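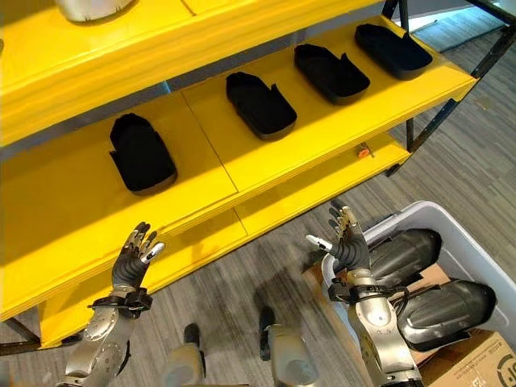 Figure 1. Foam inserts set out in a row on the middle shelf.

Section 4: Loading the Middle Shelf

This section covers placing black foam inserts on the Dretetti shelving unit. Finish assembling the frame (Section 2) and fitting the shelf boards (Section 3) before you start.

Before loading

1. Check that all frame legs stand flat on the floor. If the unit rocks, adjust the feet again as described in Section 2.

2. Press along the seams between the yellow boards. The boards should sit level with each other. A raised seam can tip an insert.

3. Wipe the shelf with a dry cloth. Use Katix surface cleaner for marks that stay — never a scouring pad, which dulls the finish.

Placing the inserts

4. Put the first insert near one end of the shelf, raised rim facing up.

5. Place the remaining inserts in a single row along the shelf. Leave the same gap between each one and the next. A gap of 35 mm is enough for most hands.

6. Keep the last insert clear of the black metal frame. Foam that rubs on the frame will wear at the corner.

7. Look along the row from one end and straighten any insert that is out of line.

Note: The inserts are not fastened to the shelf. If yours slide, fit the Dobos grip strip, part 3235, under each one. Grip strips are sold separately.

Note: Do not stack inserts. The rims mark each other under weight, and the slots close up over time.

Caution: Do not lean on the shelf edge or use a shelf as a step. Place heavy items on the lowest shelf first.

Caution: Keep the foam away from heaters and open flame.

Removing an insert

8. Hold the insert by both long sides and lift it straight up. Do not pull on the slot — the foam can tear there.

9. Store spare inserts flat in a Drivport box or a similar container with a lid.

Section 5 covers changing the shelf height.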